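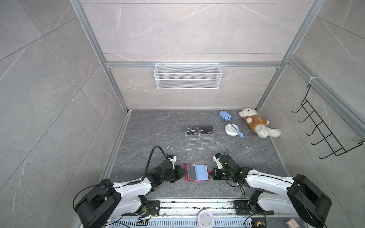
Large format tiles on a rail-framed wall: question about one joint

Forum: Tiling and Stone
Started February 12, 2018

gritstone_tim
I have a utility room finished last May in large rectangular porcelain, light grey with a faint white vein, on three walls. The floor is a darker grey marble effect from the same supplier (Stadel). Wall joints are 2 mm, filled with Lebrun fine grout. A hairline has opened along one vertical joint on the long wall, running from the third course up to the ceiling. It is at the edge of the grout where it meets the tile, and the tiles themselves are sound.

The substrate is cement board on timber studs at 400 mm centres. Adhesive is a standard set flexible, 10 mm notch, with back-buttering on every tile. I can get a 0.1 mm feeler gauge into the crack but nothing thicker. Do I rake out and regrout, or is this a movement problem that will come back?

pell_mell
Does the joint line up with a board joint behind?

gritstone_tim
Near enough. The tile joint is 11 mm to the left of the board joint, going by my own sketch. The board joints were taped and filled with adhesive before tiling.

Oxbow
Then you have your answer. Timber studs lose moisture through the first heating season and the boards move with them. The grout edge is the weakest line near the board joint, so it opens there. Rake it out full height, prime nothing, and fill with a colour-matched silicone. Treat it as a movement joint from now on.

halfbond
I disagree with silicone in the middle of a wall. A 2 mm joint gives you almost no width for the sealant to work over, and it will pick up dirt at a different rate from the grout on either side. On a light tile with a white vein the difference shows within a year. I would regrout first and watch it through one winter. If the movement was initial drying, it has already happened.

Oxbow
"If" is carrying a lot there. He has one heating season on it and no measurements before the crack appeared. Regrouting a live joint wastes an afternoon and chips edges. Rectified porcelain chips very easily when raked with a blade.

halfbond
Use an oscillating tool with a thin carbide blade and stay in the centre of the joint. I have done plenty of 2 mm joints that way without damage. You would have to rake it out for silicone as well, so the chipping argument applies equally to your method.

Oxbow
Fair point on the raking. I still would not put rigid grout back.

quarry_lane
Before anyone rakes anything, tap the tiles on both sides of the joint. A change in note near the edge suggests the adhesive has let go there, and no filler will fix that. Also, what is hanging on the wall? I had a similar crack once and the cause was a storage rail fixed through the tile into a single stud. Each time a load went on, the board flexed.

gritstone_tim
Tapped both columns, same note all the way up. There is a Vunier rail on that wall, 129 cm long, with one basket on it. Fixings go through the tile into studs at both ends and one in the middle. The middle fixing is in the column next to the crack.

quarry_lane
What size hole through the tile, and is the screw touching it?

gritstone_tim
6 mm hole, 5 mm screw. I can't say whether it touches. No sleeve.

quarry_lane
Take the middle fixing out and look. A porcelain wall tile should never carry the screw shank. Open the hole to 8 mm with a diamond bit, wet, no hammer action, and fill the gap with neutral cure silicone as the screw goes back in. Acetoxy types can attack the metal.

pell_mell
Seconded. Also check that the perimeter was left open. If the tiles are grouted hard into the internal corners and down onto the floor, the wall has nowhere to go and the movement comes out at the weakest joint in the field.

gritstone_tim
Corners are grouted, all of them. The floor junction is silicone (Starard, white).

pell_mell
That is probably your cause, or a good part of it. Rake the corners and silicone them. Do this before touching the crack.

halfbond
Agreed. Corners first, then regrout the joint.

Oxbow
Corners first, yes. Silicone in the joint.

gritstone_tim
Middle fixing is out. There is a bright mark on one side of the shank, so it was bearing on the tile. I will open up the hole, do the corners and leave the hairline alone until the heating has been off for a while. I have put pencil ticks across it at three heights and will post readings.

quarry_lane
Note the humidity with each reading as well. Mine read 41 per cent in winter and much higher by midsummer, and the crack width followed it.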